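Thursday, February 1, 2024
Notebook, Watarley house, bedroom (small one)

Came in meaning to do an hour and stayed for most of the afternoon, so I am writing this down while I still remember what I decided. The job is the same one we started in August: turn the small bedroom into a room a person can sleep in and also find things in, and keep notes good enough that Valdis Kivi can pick it up when I'm away. Valdis, if you're reading, the key is back on its hook and I owe you a coffee.

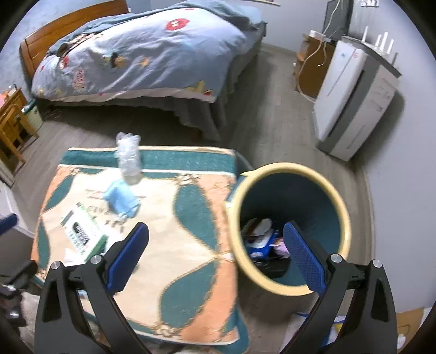 Bedding first, as always, and I know you think I spend too long on it. My plan is to sort by how often a thing gets washed, so sheets and pillowcases live closest to the door and the heavy stuff goes up high. The duvet with the cartoon prints stays out for now, partly for warmth and partly (I'll admit it) for the little orange star, which cheers me up every time I come in. The gray-teal blanket along the far side can go to the top shelf once we have a top shelf. I'd also like to do something about that white cable looping around the side of the brown cabinet. Clips would do it, and I think there's a bag of them in the Sawatzky drawer, under the picture hooks.

Measured for the shelf while I was at it. The longest board that will go in comfortably is 228 cm, and Billinska wants 385 for one cut to size, delivered, which made me sit down for a minute. Rulter may be cheaper but you have to carry it yourself, and neither of us has the car for it. I'd rather wait a week or 2 and ask them both again.

After that I got down on the rug and started on the small packages, which is my favorite part and always takes longest.
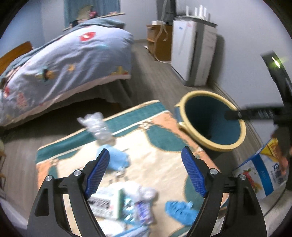 My rule for these is the same as for the kitchen drawer: anything sealed goes in one box, anything opened goes in another, and plain wrappers go straight in the trash. I keep wanting to make a third box for "not sure" and I keep talking myself out of it, remembering how the last one ended up.

Still to do: cable clips, labels for both boxes, call Billinska again, ask Valdis about the car.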